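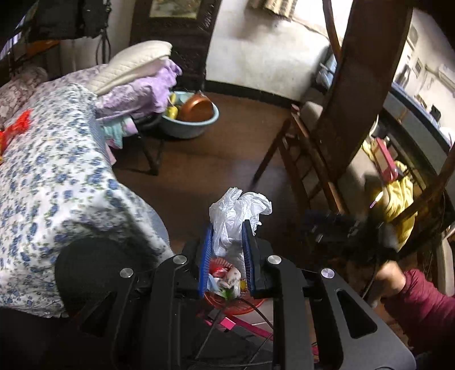
Why can't somebody just type "take out the trash" and let the robot get on with it, one reader wants to know. Fair question. Plenty of parents have tried typing it to their children, with mixed results.

The trouble is that "take out the trash" is a very short sentence for a very long job. Which thing is the trash? Where do you grab a plastic bag that has no handle and no particular shape? How hard do you squeeze? You settle all that without thinking, usually while thinking about lunch. A robot has to get the answers from somewhere, and one good place to get them is from a person doing the job.

Engineers call this learning from demonstration. A demonstration is one complete go at a task, from reaching out to letting go.

Borrowing a robot's hand

Your hand is a wonderful thing. It has four fingers, a thumb, and skin that can feel a crumb. Many robots get two fingers that open and close, called a gripper or a pair of jaws. If you show a robot how to lift a sock with your own fancy hand, it has to work out how to copy you with something closer to kitchen tongs.

So the person uses the tongs too. A hand-held gripper is a robot's hand with no robot attached. The ones on this page have black jaws with blue ridged pads on the inside. A person carries the gripper to the sock, closes the jaws and lifts. A camera on the gripper saves what it sees, and the computer also needs to know how the gripper moved and how far apart the jaws were at each moment. Later on, a robot arm with a similar gripper can try to make the same kinds of moves.

This is harder than it sounds. The first time you use one, you will drop the sock. You may start to feel sorry for robots, which is a good feeling for an engineer to have.

Driving from across the room

The other way is remote control, or teleoperation if you would like to sound expensive. Here the real robot is in the room and a person steers it. Some people use a joystick. Some hold a controller in each hand and the robot's arms follow along. Some move a small copy of the arm, and the big arm does what the small one does.

The good part is that the robot's own body does the work, so a move that was recorded is a move the robot can make. The bad part is speed. Folding a towel by remote control feels like folding it in oven mitts while watching through a mail slot.

There is also a third way, where you take hold of the robot's arm and push it through the motions yourself. It's a bit like teaching a toddler to wave, if the toddler were bolted to a table.

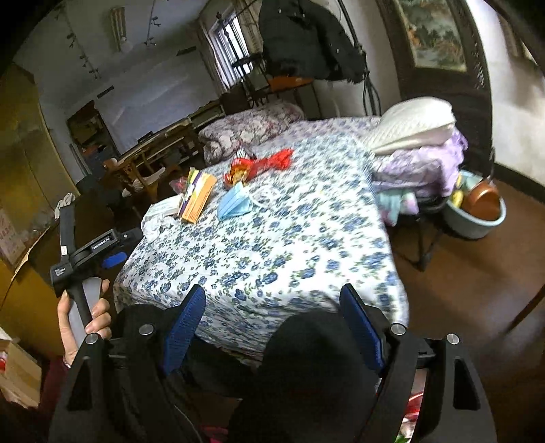

Does a robot learn a job after seeing it one time?

It usually needs many demonstrations, because one go shows only one way for things to be arranged, and small changes can confuse it.

Suppose we have a robot called Kollow, and we want Kollow to put socks in a basket. We give it 18 demonstrations, all with the same sock on the same spot of the same rug. Kollow gets very good at that sock. Then we move the sock over by the width of a cookie, and Kollow reaches down with great confidence and picks up some air.

So we do 103 more. This time the sock starts on the bed, on the floor, half under a pillow, inside out. We use striped socks and plain ones. We leave the curtains open, then closed, because a sock in the sun and a sock in the shade look like two different animals to a camera. Now Kollow begins to get the idea, although it may still be suspicious of mittens.

This is why real rooms are useful. Laboratory tables tend to be tidy. Bedrooms have blankets that slide, bags that crumple and chairs standing exactly where you wanted to put your elbow. If a robot is ever going to help out in a home, it had better meet some mess while it is learning.

What happens to the bad tries?

People fumble. They drop the sock, or grab the sheet along with it, or stop in the middle to scratch a nose. Somebody looks through the recordings and decides which to keep. A pile of 1,143 tries might get a good deal smaller that way. A few fumbles can be worth saving if the person fixes the mistake, since the robot will make mistakes too and would like to know what comes next.

Then a computer goes through the lot and looks for patterns: when the camera sees this, the gripper usually does that. It doesn't know what a sock is for. It has never had cold feet.

Try it at home

You need a pair of kitchen tongs, a basket and a few socks. Clean ones, please.

Put the socks on the floor and move them into the basket using only the tongs. Next, close one eye and do it again. Then hand the tongs to someone else, keep your hands behind your back and tell them every single move: left a little, down, open, close, up. You aren't allowed to say "sock."

When you get fed up, swap places. Whoever drops the most socks has to put them all away, by hand, in the drawer.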